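Thirty-three

The job at Drondden was listed as "skills demonstrator," and Clémence Lemaire took it because the other offer was nights at a bakery in Rostside. She had demonstrated skills before. She had sold mops at a county fair. What she had never done was show a thing how to hang up somebody's stuff, over and over, with a claw in each fist.

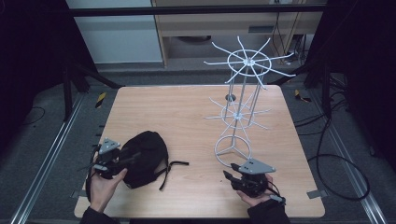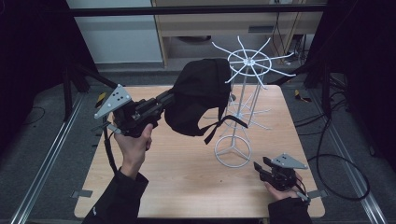

By November she had stopped believing the speech. Ghaffari gave it to every new hire, standing by the curtain with his coffee: the model watches, the model learns, someday the model tidies a house in Zurkstead while the family is out at the lake. Clémence had met families. She had never met one that owned a white wire rack with spokes sticking out of the top like a busted umbrella, and she said so.

"It's a proxy," Ghaffari said.

"For what?"

"For hanging."

She went back to the table. The target for the shift was 33 good ones. A good one meant the item ended up on an arm and stayed there while she counted to two in her head. A bad one meant anything else, and bad ones got a tag and went into a folder she was pretty sure no person had ever opened.

Her wrists hurt. The grippers were heavier than they looked, and you had to think about where the jaws were instead of where your fingers were, so that after a few hours she'd reach for a sandwich and stop short of it by the length of a tool she wasn't holding. Her sister thought this was hilarious. Her sister also asked how much it paid and then quit laughing.

On number 29 she did it wrong on purpose.

It wasn't much. She got the strap onto an arm, let it sit, and then gave it a pat. That was all, a pat, the kind you give a coat when you've hung it up for a guest. It had nothing to do with hanging. It cost maybe a second. She looked over at Ghaffari, who was reading something on his phone, and she marked it good.

She patted 30 too. She patted all the rest.

"How'd we do?" he asked when she'd put the grippers down.

"Thirty-three."

"Anything weird?"

"No."

He typed it in. He never watched them himself. He had told her once that nobody could, there was too much of it, and that the machine would sort out what mattered. She had asked him how it would know. He'd said something about averages, and she had nodded the way she used to nod at people who said they'd think about the mop.

She kept it up until she quit the following spring. One pat, every time, right after the count. If the averages were any good they'd wash it out, and that would be fine with her. She didn't think they were any good.

Years later, in a hotel corridor, she stood waiting for the elevator while one of the new machines worked the coat check across from her. It was slow. It dropped a scarf and picked it up and dropped it again, and a man in line sighed through his nose. Then it got the loop over the hook and held still for a moment, with its arm out.

The elevator opened. Clémence let it go without her.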